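Kitchen notebook, March, 6:20 in the morning

Second day on the ramen broth and I am in a much better mood than yesterday! The chicken backs from Polico had been sitting at the bottom of the walk-in, and once I blanched them properly (full boil, dump, scrub, start over) the stock came up clear enough to read a ticket through. Yoshinori tasted it before he had his coat off and said it wanted more kombu and less ginger, and I'm afraid he's right about the ginger. 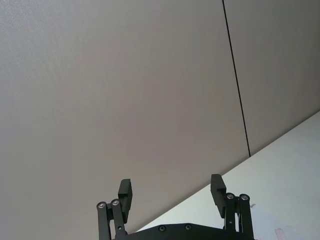
So, batch 2: same bones, half the ginger, kombu in cold water overnight and pulled before the pot gets anywhere near a simmer. I also want to try the niboshi from Tralard with the heads off, which is a miserable job, but the last bowl had a bitter edge that hung around long after the noodles were gone. Anju is on tare. Her shoyu one reduced down to 347 grams and she has labeled it, bless her, so please don't use it for the staff rice again.

Noodles are still the weak spot. The Fomirik flour drinks more water than I expected, and the dough was crumbly until I let it rest an extra 20 minutes under a towel. After that it rolled nicely, and six portions are in the drawer, dusted with starch, for anyone who wants to cook one off and tell me what they think of the chew.

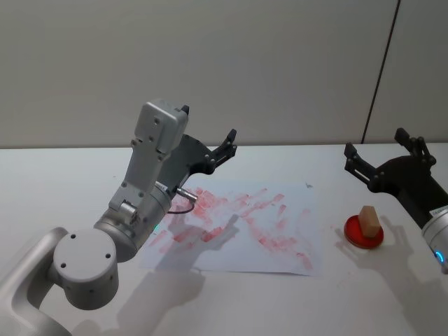
White tabletop with the gray wall behind, March.

Still to do: eggs (the marinade was too sweet, cut the mirin), scallion oil, and ask Yoshinori whether the Oda bowls can go in the warmer or if the glaze will craze.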